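Stirnier turns on shared inbox threads for every team

The wait is over for teams that live out of one shared address. Stirnier, the email service run out of Britthorpe, has switched on shared threads for all of its customers after a trial that started in May, and the early users we spoke to can't stop talking about it.

The idea is simple. When a message lands in a group mailbox (orders, support, press, whatever you have), anyone on the team can open it, claim it, leave a note beside it that the sender never sees, or hand it to a coworker without forwarding anything. Everybody looks at the same copy. If two people start typing a reply to the same customer, both get a small heads-up before either one hits send.

"We used to shout across the office to find out who had answered what," says Odette Riviere, office manager at the furniture importer Gouveia. "Now I open the inbox with my coffee and I can see it all. I cleared it by 9:30 this morning, and I have never in my life cleared that inbox by 9:30!"

Gouveia was one of 144 companies in the trial. Between them they connected 2,636 mailboxes, a bigger crowd than Stirnier had planned for, and the team had to add servers in the second week. 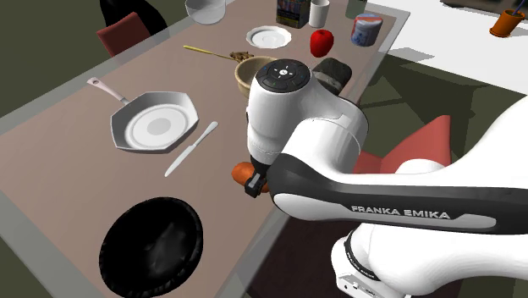

By Gwawr Price
Staff writer, Workplace Software

Zhenhua Liang, who leads product design at Stirnier, told me the feature went through four full versions before the trial even opened. The first one looked like a chat app with email bolted on, and testers hated it. The second hid the notes behind a menu and people forgot they were there. What shipped is much plainer: notes sit in a narrow column on the right, and the claim button is the only new thing in the toolbar.

"Most people want their email to look like email," Liang says. "Every time we took something away, the test scores went up."

There are some lovely small touches too. Claimed messages drift back into the common pool if they sit for a full workday, so nothing gets stuck with a person who is out sick. You can mute a thread until a certain reply comes in. And the search finally covers notes as well as messages — my own favorite, and something users had been requesting on the forum for ages. It drew nearly 700 votes there.

A few gaps remain. The phone app can show notes but can't add them yet, and anyone moving over from Rundach will have to bring their old labels across by hand. Josiane Gilbert, head of customer support, says an import tool is being tested and that the phone update comes first.

Administrators should also take a look at their permissions before letting everyone in. Notes are open to the whole team by default. Miroslava Yatsenko, who looks after security at Stirnier, suggests making a separate group for payroll and hiring mail and turning off outside guests for that group.

Shared threads are included in all paid plans. Look under Settings, then Mailboxes, then Team. If the option is missing, sign out and back in, and it should show up the next time the page loads.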